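Small square table for two, how do you set it?

blairpollock
8 April 2019
Okay table people, I need opinions! We moved into the new place (unit 1019, if you're the sort who remembers my balcony thread) and the dining spot is one little square table against a wall. I LOVE it. It's an Illberg, secondhand, and it seats 2 if neither of you is a spreader. My problem is flowers. I want flowers on the table every single time we eat, and my sister says that on a top this size they're just in the way of the food. Who's right? Also round plates or square plates on a square table? I go back and forth every time I open the cupboard.

dovetail_dan
Your sister. Sorry! Put the flowers on a shelf and use the table for dinner. I had a table like that for years and every inch counted once the bread came out.

zoila_s
Nooo Dan, flowers stay! They just go to the back. Push the vase toward the far edge, keep it small, and let the blooms lean out over the side where no plate goes. I use a clear glass one so it doesn't look heavy. And round plates all the way, the corners you get back are where your glasses live.

dovetail_dan
Where do the serving dishes go in this plan?

zoila_s
They don't go anywhere, they stay on the stove! You plate up in the kitchen and carry it over. Saves so much fuss.

mint_kettle
Team Zoila on the vase, team Dan on serving dishes. Half the fun of shrimp night is reaching into the bowl. We do a mountain of them with garlic butter, and if they came out already counted onto plates I think my kids would riot.

blairpollock
mint_kettle, shrimp is exactly what I'm making first! Do you do a bowl for the shells as well? That's a third thing on the table and I'm already sweating.

mint_kettle
Peel before cooking, tails off, no shell bowl. Takes me 15 minutes with the radio on and I kind of look forward to it.

zoila_s
Found one that shows what I mean. White flowers at the back, round plates, light wood top so everything looks fresh. One plate has a couple of shrimp on it and the other is still empty, so you can see how much room is left over. 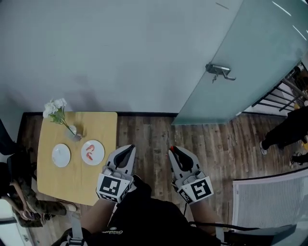
Re: Small square table for two, how do you set it?

dovetail_dan
Fine, the vase works better back there than I expected. I still say those stems want trimming so the heads sit lower. Try talking to somebody through a bouquet.

mint_kettle
Oh that's pretty! White with all that green is so good against a pale wall. I'd do cloth napkins in a dark color to go with it, maybe navy.

blairpollock
Sold on the back of the table, and round plates it is! Dan, I'll trim them, promise. Off to find navy napkins.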